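Can I freeze cooked black beans for burrito bowls without them turning to paste?

Asked in Meal Prep & Freezing
2,317 views

Hi all! I am completely hooked on burrito bowls right now and I finally started cooking my beans from dried instead of opening cans. What a difference! They taste so much better that I made a giant pot over the weekend, ate them for lunch two days running, and put the rest in the freezer feeling very pleased with myself.

Then I thawed the first container and got mush. The flavor was still great, but the skins had split and half of it was basically dip. I drained them really well before freezing (I thought less water meant less ice) and packed them in a big tub. My recipe is a mashup of one from the back of the Palacios bag and whatever I had around: onion, bay leaf, cumin, a bit of orange peel.
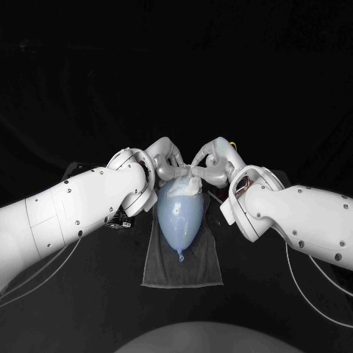 I'd love to keep a stash going because my whole week runs on these bowls, with rice, peppers, corn and a ridiculous amount of lime. Do I need to cook them less? Is it the salt? Should I be freezing them in the liquid? I have a regular stovetop pot, no pressure cooker, and a freezer that is already pretty full of soup.

posted by limeandcumin

Yes you can, and please don't give up, frozen home-cooked beans are one of my favorite things in the world!

The draining is what got you. Freeze them IN their cooking liquid, enough to just cover. It cushions them and keeps the ones on top from drying out, and then you get that lovely dark broth to spoon over the rice. I soak 600 grams of dried beans overnight with a good spoonful of salt, drain, cover with fresh water and bring to a proper boil for 10 minutes. After that turn it right down so the surface barely moves. A hard boil the whole way through will knock the skins off before they ever see the freezer.

Stop when they're tender all the way through but still holding their shape. Don't go under that, though! A chalky bean comes out of the freezer just as chalky. Let them cool in the pot for a bit, then get them into shallow containers and into the fridge, and move them to the freezer once they're cold.

I use the flat Trareck boxes, the 2 cup size, and leave a finger of space at the top. Smaller portions thaw evenly, so you aren't stirring a frozen lump around while the outside falls apart (guess how I learned that one). Thaw overnight in the fridge and warm them gently with the lid on.

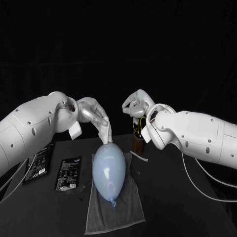
Two more things for bowls. Keep the lime and fresh cilantro out until you serve, they taste so much brighter that way. And if a batch does go soft, mash it with a little chipotle and fry it in oil until the edges crisp. I sometimes do it on purpose! Spread that under the rice with roasted peppers on top and you'll be scraping the bowl.

posted by Nirness_kitchen on 2/20/21

just buy canned, I like the Idow ones. rinse them and they're fine

Seconding the liquid! I had a batch from December that I finally thawed and they were beautiful, whole and shiny. For a full freezer, try zip bags laid flat on a baking sheet until solid, then stand them up like books. I fit 5 next to the soup. Smoosh the air out first and write the date on BEFORE you fill them, the marker won't stick to a cold bag.

Also the orange peel is genius, trying that with my next pot!

posted by bowlsforever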